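3. Where the small stuff ends up

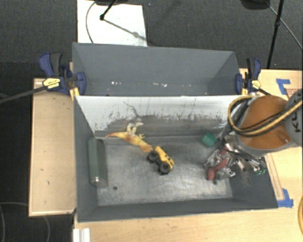

Figure 1. Two gray bins on a tabletop. The nearer one holds a toy dinosaur, a toy monster truck and a long dark green object.

I should say up front that I came to household clutter sideways. My earlier work was on moving house, and I kept noticing that people could tell me exactly where the piano went but had no idea how the toys got from one bedroom to another. So when Iman Bouzid and I started the Tulstead interviews, we added a question about what we were then calling "drift" — the slow travel of small belongings through a home — and it ended up eating most of our March.

We visited homes in Tulstead and Bevenwood and asked each family to walk us through the places where things pile up. Over both towns we logged 2,866 items. I did the Bevenwood half myself, mostly on my knees, and I'd like it on record that the undersides of couches in that town are a research field of their own.

We sorted every item by where it was found and where the family said it belonged. That second part was harder than it sounds! Parents and kids gave different answers all the time. One father told me a bag of marbles lived in the hall closet, and his daughter (age 9) told me, with real patience, that it had lived under her bed for years. Hicham Tahiri argued early on that we should go with the adult's answer every time. I didn't agree, and after a long afternoon of shouting we coded both and kept them in separate columns. Most of what I say in Section 4 comes from the gap between those columns.

Toys drifted farther than anything else we logged, kitchen tools included. They also tended to settle in mixed company: a puzzle piece with batteries, a doll's shoe with the spare keys. Families had names for these spots, and I loved the names. We heard "the pit," "the airport" and, in one Bevenwood kitchen, "Grandpa's office."

Coding was done by 2 of us working apart, with Abdelghani Younis settling the ties. We threw out 10 items whose labels had fallen off in my car, which I regret. Visits were all made after 4 p.m., when kids were home, so our picture of the morning house is thin — Demetrio Bermúdez is working on that part now, and his early notes suggest breakfast tables behave quite differently from the evening ones.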